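Varnum Stoneware Mixing Bowl, 3 quart

Home > Kitchen > Bowls > Varnum

The Varnum is a mixing bowl. It holds batter, salad, or the keys and receipts that end up in every bowl left on a counter past Tuesday's mail. We have sold it for 6 years and it has changed once, when Renato Alarcón made the foot a little wider and then refused to discuss it.

It is thrown in Clistthorpe, glazed in the same building, and packed by Valentina Jara, who uses more paper than we budget for. Breakages in shipping dropped sharply after she took over, so the paper stays.

The wall is thick at the base and thins toward the rim, with a pouring lip you can aim. The inside is smooth enough for a whisk. The outside has faint throwing rings, and if yours has a slightly deeper one near the bottom, that was a phone ringing.

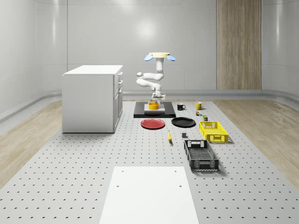
Sizes and Glazes

Small, 1.5 quart. Eggs, dressings, one person's popcorn.
Medium, 3 quart. The one most people want.
Large, 5 quart. Bread dough. Please check your cabinet shelf before ordering. We mean it.

Glazes are Rusia (a cool off-white), Maldonado (dark green, pools nicely at the foot) and Plain, which took longer to get right than the other two put together. Glaze varies from batch to batch. If you need two bowls to match, order them together and say so in the notes box.

Care

Dishwasher safe. Microwave safe, although the large one won't turn around in most microwaves. Fine in the oven if it goes in cold and warms up along with it. Do not take it from the fridge to a hot oven — the bowl will make its feelings known.

The unglazed foot can scratch soft countertops. A few passes with fine sandpaper will fix that.

Shipping and Returns

Orders leave the workshop within 5 working days. Returns are accepted for 60 days if the bowl is unused, and we can tell about the garlic.

Large in Maldonado is out of stock until the next firing. Page updated December 2020.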